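Papers > Household Language > Folding Words > Section 4

Abstract Contents Previous Next References

4. What people call a cloth that isn't folded

The folded garment is easy to name. Every household in the Rustad study called it "folded," and the word hardly ever needed help from the words around it. The real richness sits on the other side, among all the things a shirt or a towel can be when it isn't folded, and this is where our diaries gave us far more than we had hoped for!

The material comes from 15 households, each of which kept a laundry diary for seven weeks. Writers were asked to note, in whatever words came to them, where a piece of clothing was and how they found it. They were given no word list and no sample entries. After removing entries that mentioned only a machine cycle or a shopping trip, we were left with 414 entries that say something about the shape of a cloth. They are short, often funny, and remarkably precise.

We sorted the expressions into three families, which we call spread, gathered and trailing (Figure 3). The families are about shape only. Whether a cloth is clean, finished or in the right place was coded separately, and we come back to it in Section 5.

Figure 3. Blue cloth lying spread, bunched into folds, and running lengthwise.

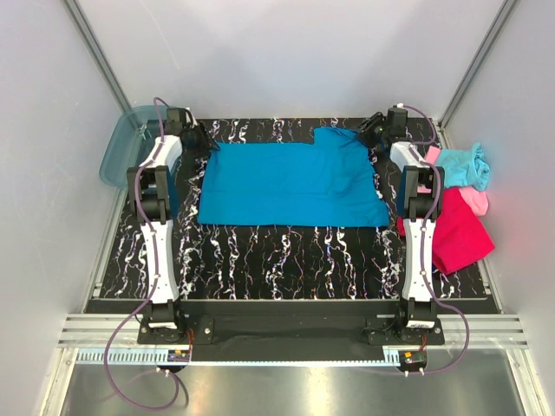

Spread words are the quietest of the three. "Flat," "laid out," "out on the bed" and "smoothed" make up most of the family, and they tend to turn up when somebody is in the middle of a job. A sweater is "laid out" to dry, a pillowcase is "flat" before ironing. What surprised us was how much crookedness these words allow. One writer called a bath mat "flat, with a corner under," and another had a shirt "laid out, sort of, one sleeve missing underneath." A cloth apparently doesn't have to show its full outline to count as spread. It has to lie mostly in a single layer, or look as if it does, and the writer has to see the remaining folds as something small enough to be mentioned on the side.

This fits nicely with earlier work on surface terms in the Lisis interview collection, where speakers used "flat" for road maps that plainly still had their creases. We had expected clothing to be treated more strictly, given how much effort goes into ironing it. The diaries say otherwise.

Gathered words are where the fun begins. The family includes "bunched," "scrunched," "balled up," "wadded," "in a lump," "in a heap" and the lovely "all in on itself." Writers clearly separate them. "Balled up" nearly always goes with socks and underwear, and it often implies that a person did it on purpose. "Scrunched" is used for things found at the back of a drawer or down the side of a couch. "Bunched" is the only member of the family that readily takes a location on the garment itself, as in "bunched at the waist" or "bunched at the top and hanging down."
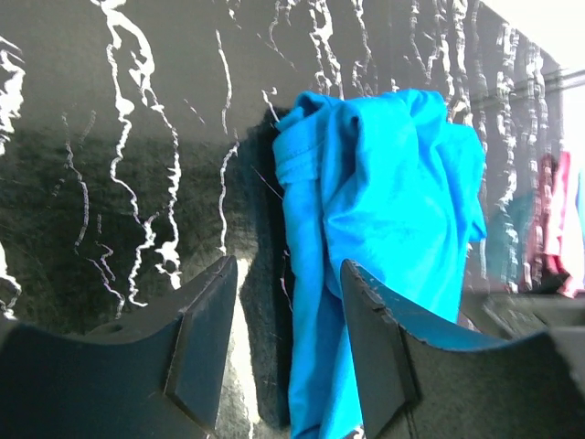 The last pattern deserves a closer look. Bunching can be local, and when it is, the writer will usually go on to say what the rest of the cloth is doing. We found entries with two or even three shape words in a row, each attached to its own part: a curtain "bunched on the rod side, straight after that," a dress "knotted up at the straps but fine below." None of the other gathered words behave this way. Nobody wrote that a towel was "wadded at one end," though we can see no reason why it shouldn't be possible, and in the Clallero dialect survey a close cousin of "wadded" is used in exactly that sense. A follow-up with speakers from both towns would be a very welcome thing.

Children's entries — written down by a parent, and marked as such — prefer nouns. Where an adult has "bunched," a child has "a ball," "a mountain" or, for one comforter, "a whale." We kept these in the gathered family, since the adults in the same homes understood them without trouble and sometimes borrowed them.
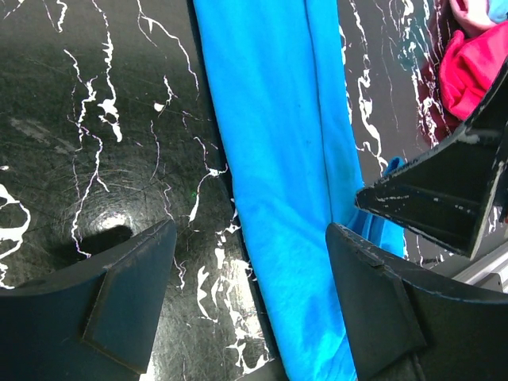

Trailing words form the smallest family and were the last we recognized. They describe a cloth that is long in one direction: "strung out," "draped along," "hanging down," "like a rope." At first we had filed them partly under spread and partly under gathered, and our coders kept disagreeing. The disagreements went away once direction was allowed to be a feature in its own right. A scarf "strung out across the chair" is neither flat nor in a heap, and the writer cares mainly about where it starts and where it ends up.

Trailing words also bring in prepositions at a much higher rate. "Across," "along," "over" and "down" are nearly obligatory, while gathered words get by happily with "in" and "on." We tested the split again using the tagging scheme of the Reltia corpus, which codes path and location separately, and the same division came out. Pants and bedsheets lead the list of trailing items. Washcloths, as one might guess from their shape, never appear in it.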